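Raltberg Tabletop Simulator: Open Day Review
Friday, September 10, 2021

Echeverri ran its open day in two parts, a talk in the morning and hands-on time after lunch. I went for the second part. Raltberg is a simulator for planning pick-and-place jobs before you buy an arm, and Roxana Usuga ran it on a large screen for a group of seven.

The demo room has a white arm hung from a disc over a perforated platform, with plates, a banana, a bowl, mugs and two plastic crates set out below. It loaded quickly on a plain office desktop.

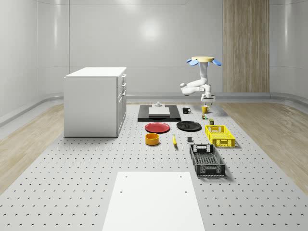

What works

Camera control is easy. Shadows are soft but good enough to judge where an object sits. The crates have open, slotted sides, and the holes in the platform are drawn one by one. Saving a layout takes two clicks, and the library lists 308 household objects.

What needs work

The menus are crowded. Jannik Nolte, at the next seat, needed help finding the gripper settings, and so did I. Labels on small items are hard to read at the default zoom. The printed guide covers an older version.
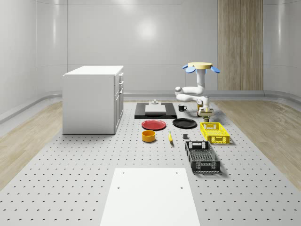 Demo room in Raltberg, gripper pointing down behind the yellow crate.

Price and verdict

A single seat is $643 a year. That is fair for a small shop that wants to test layouts first. I would wait for the new guide, due in March.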